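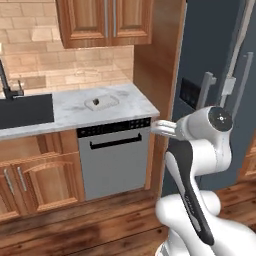 Who is responsible for the dishwasher once the arm is in service?
The shift lead on duty. The arm carries out the loading and unloading cycle, but starting a cycle, releasing a stop and signing off the load remain staff tasks.

Section 4. Daily operation in the staff kitchen
Applies to: Evura arm, Weddale and Plano sites
Issued 6/15/20. Replaces the trial sheet.

4.1 Before the first cycle
1. Switch on the arm at the wall isolator and wait for the steady tone.
2. Check that the two gripper fingers open and close fully. Use the TEST key on the pendant.
3. Clear the floor between the dishwasher and the refrigerator. Bags, crates and step stools must be kept out of this area while the arm is powered.
4. Keep the dishwasher door closed. The arm finds the door handle from its stored position and will stop with code 62 if the door is already open.
5. Select the kitchen layout on the pendant and press CONFIRM.

Note: The layout is stored per site. If a Plano layout is loaded at Weddale, the arm will refuse to leave its rest position.

4.2 Running a cycle
1. Place used crockery in the marked racks. Knives, glass jugs and anything longer than 190 mm are loaded by hand.
2. Press START and step back behind the floor line.
3. Stay in the room until the arm has opened the door. After that you may carry on with other work, within hearing of the alarm.
4. When the pendant shows LOADED, check the racks, add detergent and close the door by hand. The arm does not handle detergent.
5. Start the wash programme on the dishwasher's own control panel.

CAUTION: Do not reach past the gripper to press a button on the dishwasher. Press HOLD first and wait for the amber light.

CAUTION: The arm can move without warning when HOLD is released. Tell anyone else in the kitchen before you release it.

4.3 Changes to staff duties
The kitchen porter post is kept on both sites. Scraping, sorting and hand washing are unchanged. Rack loading is taken off the porter's list and replaced by the start checks in 4.1, the log in 4.4 and the weekly wipe-down.

Only staff who have completed the Hervieu half-day course may use the pendant. Agency staff may fill racks but must not press START. Breaks are taken as before - a running cycle is handed over to the shift lead, never left on its own.

Cycle times shown on the pendant are used for servicing. They are not used to measure individual staff.

4.4 Log and servicing
1. Enter each stop code in the kitchen log, with the time and your initials.
2. Report code 445 (gripper force) at once and leave the arm switched off.
3. Wipe the gripper fingers with a damp cloth at the end of each shift. Do not use spray cleaner on the joints.
4. Book a service visit at 1,000 cycles or in September, whichever comes first.

If the arm is out of use, load by hand and hang the red tag on the isolator. See Section 7 for restart after a power cut.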